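Checking a Grasp from the Wrist Camera

Print this page | E-mail this page

At Brerkmont we label each wrist view as "holding" or "open" before training. Work on a plain white surface and keep the fingers in view.
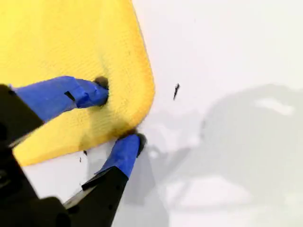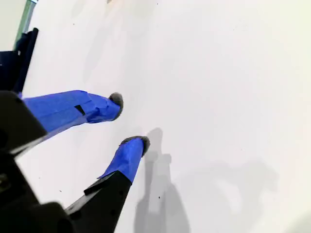 1. Label 40 views by hand, from both classes.
2. Train on 800 more.
3. Test on views from a separate session.

Shadows gave us 11 wrong labels. Adding more open views fixed most of them.

Comments (2)

Does this work on soft items?
Yes, but label the folds carefully.

Related
Moulin grasp set: 1,820 views
Ekomach finger pads compared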